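Minimum Housing Standards for Rental Properties: What the Trukthorpe Review Means for Tenants and Landlords

Print this page | E-mail this page

The review of minimum housing standards in the Trukthorpe district has now concluded its first stage, and the consultation paper was released to members in October. The paper sets out proposed requirements for ventilation, insulation, window coverings, kitchen and laundry facilities, and the general condition of walls and ceilings in leased dwellings. It also proposes a common form of condition report, to be used at the beginning and end of every tenancy. The present item summarises the main proposals and explains how members may respond.

Standards for rental housing in the district have developed in a piecemeal fashion. Some obligations are found in tenancy law, others in building and public health provisions, and a number exist only as guidance issued to property managers over the years. Tenants have reported difficulty in establishing which rules apply to their homes, particularly in older dwellings that have been divided or extended. Landlords have raised similar concerns, noting that advice received from one office is not always consistent with advice received from another.

The review was chaired by Lizelle Zulu, formerly a conciliator in residential tenancy matters. It received 984 written submissions, of which the majority came from individual tenants. Submissions were also received from property managers, community legal services, building inspectors and tradespeople. Hearings were held in Trukthorpe and in the outlying townships, including an evening session at Jitow for residents unable to attend during working hours.

Ventilation and damp

Damp and mould were the subjects most frequently raised in submissions. The consultation paper proposes that every bathroom without an openable window be fitted with an exhaust fan vented to the outside air, and that fans discharging into the roof cavity no longer be accepted as compliant. Where mould is caused by a defect in the building, the landlord would be required to repair the defect as well as clean the affected surface. Tenants would continue to be responsible for reasonable day-to-day ventilation.

Several respondents asked how the cause of mould is to be decided when the parties disagree. The paper recommends that either party be able to request an inspection by an accredited assessor, with the fee shared equally in the first instance and recoverable by the successful party if the matter proceeds to a hearing. Thomas Morelli, who advised the review on building matters, observed in his report that many such disputes arise from leaking gutters and blocked subfloor vents, and that both can usually be identified in a single visit.

Condition of walls and ceilings

The proposals concerning interior surfaces have attracted considerable comment. At present a dwelling must be let in a "reasonable state of cleanliness and repair", a phrase that has been read in different ways. The paper proposes that walls and ceilings be free of loose plaster, flaking paint and open cracks at the commencement of a tenancy. It does not propose a fixed interval for repainting. The review considered such a rule and concluded that the condition of the surface was a better guide than the age of the paint.

Attention is also given to the question of fair wear and tear. Light scuffing, faded paint and small marks consistent with ordinary occupation would not give rise to a claim against the bond. Larger stains, holes and unauthorised fixings may do so, subject to evidence of the condition of the surface when the tenant moved in.
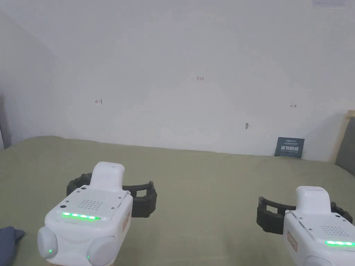
Housing Policy and Tenancy Standards Unit

The proposed condition report would require a separate entry for each wall, ceiling and floor, together with dated photographs of any existing mark or defect. Many property managers already follow this practice. The review found, however, that reports were often completed in general terms, with a single word such as "good" entered against an entire room. Entries of that kind have proved to be of little assistance when a bond is disputed at the end of a lengthy tenancy.

Tenants would have ten business days to return the report with their own comments, in place of the present five. A copy signed by both parties would be retained for the length of the tenancy and for a further year. If no report is provided by the landlord, the tenant's account of the condition of the premises would be accepted unless there is evidence to the contrary. Community legal services have supported this proposal. Property managers have generally accepted it, while asking that allowance be made for tenancies that pass from one managing agent to another.

Fixtures and minor alterations

Under the proposals, a tenant could install certain minor fixtures without first seeking consent. These include picture hooks, removable shelving, child safety gates and furniture anchors. Written notice would be required within 14 days of installation, and the tenant would be responsible for making good at the end of the lease. Heritage-listed dwellings would be excluded, as would walls known or suspected to contain asbestos.

Holger Moen, representing the smaller landlords on the reference group, lodged a separate statement on this point. Mr Moen supports the anchoring of heavy furniture in all cases but would retain the requirement for consent in respect of shelving. His statement is reproduced in full as an appendix to the paper. Members with experience of disputes over shelving and wall repairs are encouraged to comment on it directly.

Insulation and heating

Ceiling insulation would be required in any dwelling with an accessible roof space, and a fixed heater would be required in the main living area. The review examined the cost of these measures using a sample of 54 dwellings selected from across the district. The sample included brick houses, weatherboard cottages and flats of several periods. In most of the dwellings inspected some insulation was already present, although it had frequently settled or been displaced by later electrical work.

A transitional period is proposed for existing tenancies. New leases would be subject to the requirement from the commencement of the scheme, and continuing leases would have a further two years. Landlords able to demonstrate financial hardship could apply for an extension. The Mnguni Fund, which presently assists owner-occupiers with the cost of insulation, has indicated that it is prepared to consider applications from landlords who hold a single property – subject to an undertaking that the cost will not be passed on through an increase in rent.

Compliance and enforcement

The review does not recommend a general licensing scheme. It proposes instead that landlords lodge a declaration of compliance with each new lease, supported by random inspection. A landlord who fails to remedy a notified defect within 20 business days could be issued with an improvement notice. Repeated failure would carry a fine of up to $1000 for each notice, and the details would be entered on a public register.

Some submissions described these penalties as too low to influence the conduct of larger operators. Others cautioned that heavier penalties might lead owners to withdraw properties from the rental market. Otakar Kollár has been engaged to prepare a short paper on the experience of comparable districts, and this will be circulated before the second stage of the review begins.

Information sessions and submissions

An information session for members will be held in the Bruketti Room at 6 pm, following the next general meeting. Sipho Ngcobo will present the principal recommendations and respond to questions. Interpreters can be arranged on request, and the venue is accessible by ramp from the car park.

Written comments on the consultation paper may be lodged by post or by e-mail, and should identify the recommendation to which they refer. Comments will be published unless the author asks that they remain confidential. Printed copies of the paper are available at the front counter.

Contact us | Privacy | Copyright Trukthorpe Housing Forum | Back to top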